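Print | E-mail

Mivuteck Arm Cell: Common Questions

How often do the finger tips need wiping?
Every 12 hours of running, with a dry cloth. Park the arm first and wait for the brake to click.

The gripper touches the bowl rim on the way in. What do I change?
Check the open width before you touch the taught points. Rory Cairns found that most rim contact at Brorport came from a width left at the old setting.
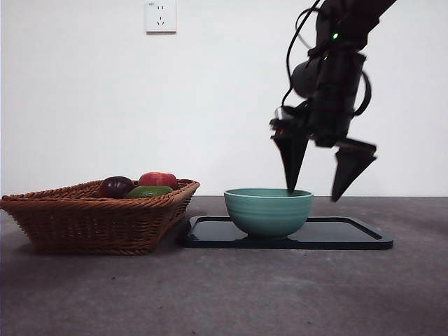
If the width is right, raise the approach height by 10 mm and run the pick at 35 percent speed. Save the new point only after three clean passes.

Does the wrist cable need slack?
Yes — turn the wrist to both limits by hand and make sure the cable never pulls tight. Isla Sutherland keeps the spares, part 3706.

When should the wrist view be checked?
Sunday, before the first job, with the fingers open and empty. Both tips should show at the bottom of the view.
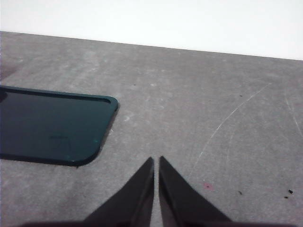
Issue 12, page 3

Do scratches on the table matter?
Light ones don't. Brush off any specks before you recalibrate, and call Struan Farquharson if the tray rocks when pressed at a corner.

Print | E-mail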